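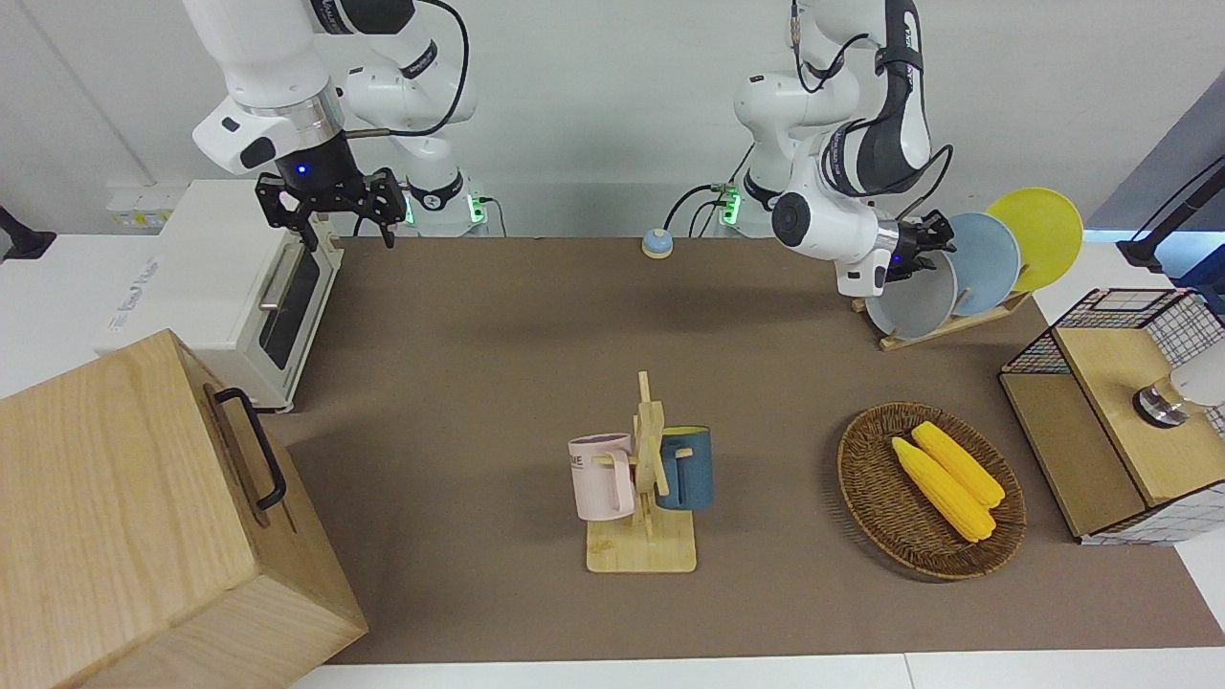 Wooden dish rack and mug tree – oil them or leave them bare?

gudard_flat
I've got a wooden dish rack, the kind where plates stand up in slots, and a wooden mug tree with a flat base. Both are pale wood with no finish that I can feel. The base of the mug tree is starting to get small dark marks. The rack looks fine so far, but it gets used every day and I'd like to keep it that way.

Do I oil them, varnish them or leave them alone? The kitchen is small and the only free bench is next to the sink, so moving everything to a sunny spot isn't going to happen.

skoryk2
Oil. Food-grade mineral oil from the chemist, rubbed on with an old T-shirt. Leave it overnight, wipe off what hasn't soaked in, and do it again the next night. After that I do mine at the start of each season. My rack is nine years old and has gone a nice honey colour.

Sand the marks first with 240 grit if they bother you.

tin_kettle
I'd leave the rack bare. Oil on something that has wet plates sitting in it every day goes tacky in the slots, and then it picks up fluff and crumbs. I oiled one and spent a whole evening scrubbing it back with a toothbrush. A bare rack dries out fine if air can get under it.

The mug tree is different. Mugs should be going on it dry, so oil away.

skoryk2
Tacky means you used cooking oil or didn't wipe it off. Mineral oil doesn't go tacky.

tin_kettle
It was mineral oil, and I wiped it. We have hard water here and I think the scale has something to do with it.

Erer Road
What is the rack standing on? If it's flat on a mat or a towel, the underside never dries and that's where the black starts. I glued cork dots under mine and it made more difference than any oil did. Two under each end is enough.

Same goes for the mug tree. Dark marks on the base are nearly always drips off the mugs. Dry the mugs before you hang them, or at least tip out the water that sits in the ring underneath.

gudard_flat
The rack's flat on a mat, yes. I hadn't thought about the underside. I've just turned it over and there is a grey patch at one end, right where the big plates go.

And guilty on the mugs. They go on straight from the sink.

benchtop
A grey patch is only weathering. Black and furry is mould. For grey, scrub along the grain with hot water and a bit of bicarb, rinse, then stand it on its end somewhere airy for a full day. White vinegar if it's mould, but don't leave it soaking, the joints will swell.

I wouldn't varnish either of them. It chips in the slots, water gets in behind it and you can't get it out again.

marlo_h
Or buy a wire one. I had a wooden rack from Zekmont and it split along a slot in the second winter. I've had a plain wire one from the hardware store since then and never think about it.

Erer Road
Wire ones rust at the welds and leave orange spots on the plates. I'd sooner have the wood. Coloured plates look good in it too, and they don't clink as much.

marlo_h
Mine's stainless. No rust yet.

skoryk2
Back to the question – if you do sand the base of the mug tree, take the mugs off and do the whole top face, even the clean parts. If you only sand the marks you'll end up with pale spots that show worse than the dark ones did.

gudard_flat
Plan so far: scrub the rack with bicarb, dry it on its end, cork dots underneath, no oil. Sand and oil the mug tree. I'll post again in September once it's had a winter of use.

tin_kettle
Good plan. Let the wood dry properly before you put the cork on or the glue won't hold.

Thread closed to new replies. Last updated: September

Reader comments

pegboard_k: Did the bicarb scrub on mine. It came up paler than I expected and a bit rough, so I went over it lightly with fine paper.

lowtide: Does anybody know if this works for bamboo? Mine has gone dark between the slats.

gudard_flat: The cork dots are still on. The grey patch hasn't come back, but there are two new marks on the mug tree, so I'm still not drying the mugs well enough.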